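Best way to get the smell out of a charity shop teapot?

Posted by Hollis19 in Kitchen and Table

I've started collecting old tableware and I'm completely hooked! My latest find is a brown stoneware teapot from the hospice shop in Nokgate, a bargain at 3 pounds, but the inside smells of stale tea and something a bit like pipe smoke. I've washed it twice with washing-up liquid and it's still there. I don't want to ruin the glaze. Any ideas?

Kieran Mapplebeck

Oh, lovely find, and welcome to the club! Bicarb is your friend. Put two heaped teaspoons in the pot, fill it with warm water (not boiling, old pots can crack) and leave it overnight with the lid off. Next morning, go round the inside with a soft bottle brush, and don't forget the spout, where most of the gunk hides.

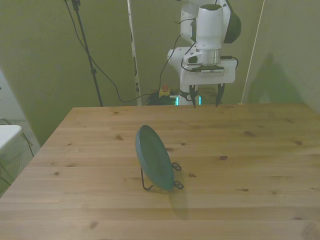

If it still whiffs after that, do it again. I had one that took 7 goes before I'd drink from it, and now it's my favourite thing in the whole kitchen. Let it dry right out between soaks, upside down on a rack, and store it with the lid off or the smell creeps back. Enjoy it!

Ezequiel Tapia

Denture tablets!! Two in warm water, leave for a few hours, rinse loads. Brilliant on tea stains too.

nollarine

I just use mine for daffodils.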